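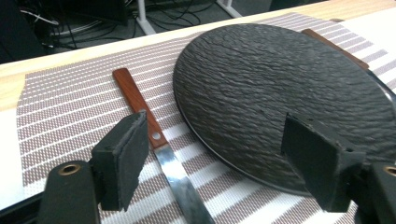 Plonine hand-held gripper, wrist camera view, place-setting task.

Products > Demonstration Tools > Hand-Held Grippers > Plonine Pair

Plonine Hand-Held Gripper Pair

The Plonine is a two-finger gripper carried in the hand. An operator performs the task directly, and the finger opening, grip pose and wrist camera video are logged together for later playback or policy training. No arm is needed at the recording site. The pair is sold as a left unit and a right unit with matching finger geometry.

Recording is started and stopped from the Korkura desktop software, included with each pair. Episodes are written one file per demonstration and can be trimmed, relabeled or discarded before export. Both units share a clock, so left and right streams need no manual alignment.

Connection: wired, one cable per unit
Fingers: two per unit, parallel closing, removable
Finger options: bare or padded
Camera: one per unit, fixed to the body, both fingers in view
Storage: on the host computer
Order code, pair: 2707
Order code, padded finger set: 1214

Two-handed tasks

Tableware is a useful first test. A plate or pan has to be held level while cutlery is picked up flat from a tray, and the two hands must stay out of each other's way. We recommend a third, head-mounted camera for this type of work. The wrist views cover contact between finger and object. The head view records where both hands are in relation to the table, and it can be added to a Korkura session as an extra stream. 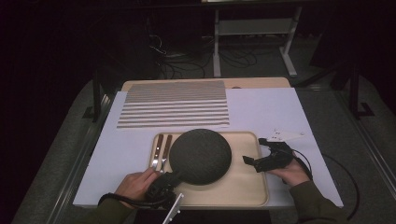 Rizvi, after a set of 33 demonstrations in May, reported that the cables needed more planning than the grippers did. Their advice was to route each cable back past the elbow before the first episode and to leave enough slack for a full reach across the table. They also asked for a longer cable, and one is now available as an option.

Thin objects

Forks and knives lying flat leave little clearance under the fingertips. Approach with the fingers tilted, close on the handle, and lift before turning the wrist. Keep the approach similar from one episode to the next, but vary the starting position of the object. Bare fingers reach under thin handles more easily; padded fingers hold smooth ones with less force. Do not change finger type within a dataset.

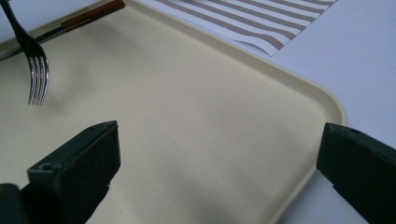 Can the recordings be used with a gripper other than the Plonine?
They can, provided the robot's gripper has two parallel fingers and a similar opening range. Mount the same fingers on the robot where possible, and enter the new tool offset in Korkura before export.

Recalibrate the finger opening after every finger change. The procedure is in section 2 of the manual.

Related items
Plonine Padded Finger Set
Plonine Extension Cable
Korkura Software, Additional Seat
Zorkwood Head Camera Mount
Zorkwood Arm Adapter Plate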